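Tuvel shelf bins and small parts storage: frequently asked questions

What load will a shelf take?
The standard shelf is rated at 200 kg, evenly distributed, with both ends clipped to the uprights. The rating falls by half if the load is concentrated in the middle third of the span. Bay ratings are printed on the plate fixed to the left upright and take precedence over anything on this page.

Is the bay rating the sum of the shelf ratings?
No. A bay with six shelves has a lower total rating than six times the shelf figure. The uprights and base plates are the limiting parts. If you add shelves to an existing bay, check the plate first.

Can I mix Tuvel and Trivomis shelves in one bay?
The slot pitch is the same but the clip depth is not. A Trivomis shelf will hang on a Tuvel upright and will appear to be seated, but the lower tab does not engage. Mixed bays are not covered by the load rating. Bins from either range can be used on either shelf.

Which bin depth do I need?
Measure from the front lip of the shelf to the back stop. For 400 mm shelves use the 400 bin. The 300 bin also fits but leaves a gap behind it into which small items fall. Bins should not project past the front lip.

Do the bins stack?
Solid-wall bins stack up to four high when full. Slotted baskets stack two high. Nesting is possible only when empty and only within the same size.

When should I choose slotted walls over solid walls?
Slotted walls suit parts that need air around them, such as washed components or anything stored in a damp building. They also let you see roughly how full the basket is from the side. Do not use them for items smaller than the slot width, for powders, or for oily parts. Drip trays are sold separately.

What are the bins made of?
All current bins and baskets are polypropylene. Older grey bins with a square corner are polystyrene and become brittle with age. These should be withdrawn if any whitening is seen at the corners.

What temperature range is acceptable?
From -10 to 60 degrees C for the bins. The label holders soften earlier and should be kept below 50. Below freezing, avoid dropping loaded bins on to a hard floor.

How do I clean them?
Warm water and ordinary washing-up liquid. Solvents will remove the printed size code and may attack the label holder. A pressure washer can be used on bins but not on shelves, as water collects in the folded edge.

The labels keep coming off. What can be done?
Wipe the face with alcohol, let it dry fully, and apply the label at room temperature. Textured bins need the Drosico high-tack label or a clip-on holder. Paint marker is an alternative on dark plastic, though it wears off where the bin is handled. Chalk pens are not recommended.

Does it matter how the bins are ordered on the shelf?
Heavy items go between knee and waist height – this applies to bins as well as to loose cartons. Beyond that, arrange by frequency of use. Alphabetical order works in a store with a permanent storekeeper and badly elsewhere.

How often should a bay be inspected?
Once a year by a competent person, and by the user at any time damage is suspected. Look for bent clips, uprights out of plumb by more than 10 mm over their height, and missing floor fixings. A damaged upright should be unloaded and replaced. Do not straighten it.

Are spare clips available?
Yes, in bags of 20, from the spares desk. Quote the code on the bay plate. Clips ordered before September carry the old code, which the spares desk can convert.

Can I return opened packs?
Unused bins can be returned in full packs only. Labels and clips are not returnable once opened.

Who do I contact about a non-standard layout?
Remedios Herrero handles layouts and load questions. Chiyo Tsuchiya handles spares and returns – please have the order number ready. 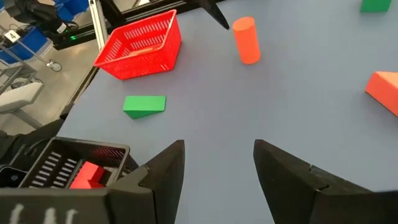 Black slotted basket with a red block inside, on a blue tabletop.

Contact us | © Khokhar Storage Supplies | Back to top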